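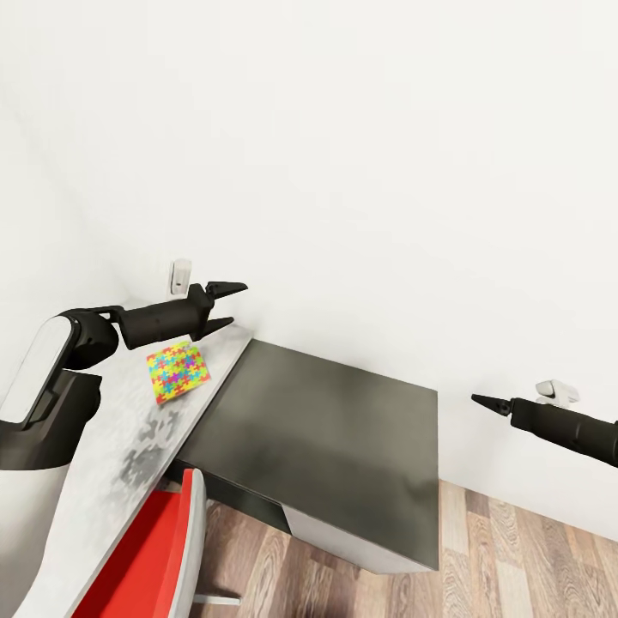
Tuesday, April 21, 2026. Second day with the white limewash for the Sarnalier rooms. The first trial panels are dry, and I looked at them in the morning before the sun came to the bench side. The client asks for a white which is very bright but where the corner of the room can still be read. It is difficult, because a strong white eats the corner. The picture is close to the limit I would accept: the back wall is nearly one bright surface, and the corner to the left wall is only a faint vertical line with a soft diagonal shade beside it. If we go any brighter, I think the line is lost. I want our corner a little stronger than this.

Batch A. Lime putty from the Nendard tub, 400 g, sieved. Water added slowly with the small whisk until the mix weighed 466 g on the bench scale. It was still too thick for the brush, it pulled. I stopped there on purpose, so that we have a fixed point to compare with. Nabil wants all thinning written down from this weight and not from the putty alone. I agree, it is easier to repeat.

Batch B is the same start, then thinned by eye to the thickness of whole milk. I know "by eye" is not a good note. I forgot to put the scale back to zero and saw it when the water was already in. Must be done again properly.

Application: 2 coats on each panel, wide brush, crossing strokes. Panels were wetted before. Batch A left ridges and the second coat did not help, it only covered the ridges with more white. Batch B looked like nothing when it was wet, almost transparent, and I was worried. After the night it was well closed, with a small cloudiness that I like.

Rub test with black cloth, dry. A gives a lot of powder on the cloth. B gives little. I suppose A was too thick and dried before it could hold to the ground, but the panel was also standing nearer to the heater, so I cannot be sure. Move the heater next time, or move the panels.

Color. Against the sheet of printer paper B is slightly warm. Against the old Haddadin sample it looks cold. Nabil Fakhoury looked at it too and says the Haddadin one has become yellow in the drawer and we should stop using it as reference. He may be right, but I keep it for now, the client has the other half of the same card.

For the corner I made a folded panel from two offcuts, joined with tape and plaster on the inner side. Lamp from one side. With B the two faces separate well when the lamp is low, less when it is high. A very small amount of raw umber in the side wall only could help, so small that it is not seen as a color. I have not tried it. Renano pigment is in the upper cupboard, the jar with the broken lid, please do not shake it.

To do:
- repeat B with weighed water
- folded panel with umber on one face
- ask Sarnalier which side the windows are
- new sieve, the fine one has a hole near the rim
- clean the whisk better, there was old casein on it

The rest of batch B is in the glass jar with water standing on top. Do not stir it before tomorrow, I want to see how it settles.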